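Print this chapter | E-mail this chapter

Chapter 12
Small Things and Where They Go 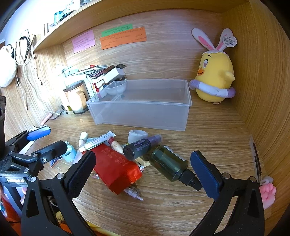 A desk collects things because it is flat and close to hand. Most people sit down at one every day, and most people put something on it each time. A pen stays out. A tube of ointment gets used once and left. By December the surface that was clear in the fall has a pile in the middle, and the person who works there has moved to the bed or the kitchen table.

Chapter 11 dealt with closets and drawers, where the things are mostly alike. Shirts go with shirts. A desk is harder. The items on it come from several parts of a person's life, they are small, and many have no other home. Makeup ends up beside tape. A mug sits next to notebooks. Soft toys share a corner with school papers. The methods in this chapter are meant for surfaces of that kind, and they work the same way on a nightstand or the top of a dresser.

12.1 The Pile

We use the word pile for any group of items that touch each other and were not put there as a group. A row of books is not a pile. A cup of pencils is not a pile either. Six unrelated things lying on top of one another are a pile, even if every one of them is useful.

Chiharu Furukawa, whose desk survey is used throughout this part of the book, asked 59 students to write down every loose item on their desks at nine in the evening. The middle value was 23 items. When the same students were asked which of those items they had used that day, the middle value dropped to 14. The rest were there from earlier.

Two points from the survey matter for the exercises. First, students with more storage did not have fewer loose items. Many owned a box or tray that held little or nothing while the pile sat next to it. Second, the items left out longest were small containers: sprays, tubes, sample bottles and rolls of tape. These are awkward to stack and they roll when laid on their sides.

12.2 Open Boxes and Closed Boxes

A clear plastic box is the most common piece of desk storage in student rooms, and for good reason. It is cheap, it can be washed, and its contents can be seen from the side. It has one weakness. A large box with no dividers turns into a pile with walls. Things that were hard to find on the desk are now hard to find in the box.

The usual fix is to put smaller containers inside the large one. A shallow dish will hold clips, hair ties and refills. A short cup keeps tubes standing up. The Juditard method, which we will follow in the exercises, sets aside one quarter of the box for the dish and leaves the rest for taller items. The Fonness method divides the box into equal parts and is better suited to drawers.

Before anything goes into the box, sort the pile by where each item is used. Do this on the desk itself, with the box pushed to the back. Four groups are enough for most people:

- used at the desk
- used in the bathroom or at a mirror
- used when going out
- paper and packaging

Only the first group goes back. Spray bottles and skin products nearly always belong to the second group. Card packages should be opened, emptied and flattened.

12.3 Walls, Shelves and Notes

A desk built into a nook has more storage than its top suggests. The back panel can hold notes, the side walls can take hooks, and a shelf overhead keeps bottles and other tall items off the work surface. Cords hang better than they coil.

Sticky notes need a rule of their own. Keep them at eye level, and take down any note once its task is done. Czerwiński, writing on small work rooms, suggests using color for time: one color for this week, another for later. Readers who prefer a single color should write the month in the corner.

Key terms: pile, loose item, home, nested storage, use group

Shared 23 times | 14 comments

Related chapters
Closets and Drawers
The Pravwood Shelf Plan
Soft Toys, Keepsakes and Other Things You Keep
Cords and Chargers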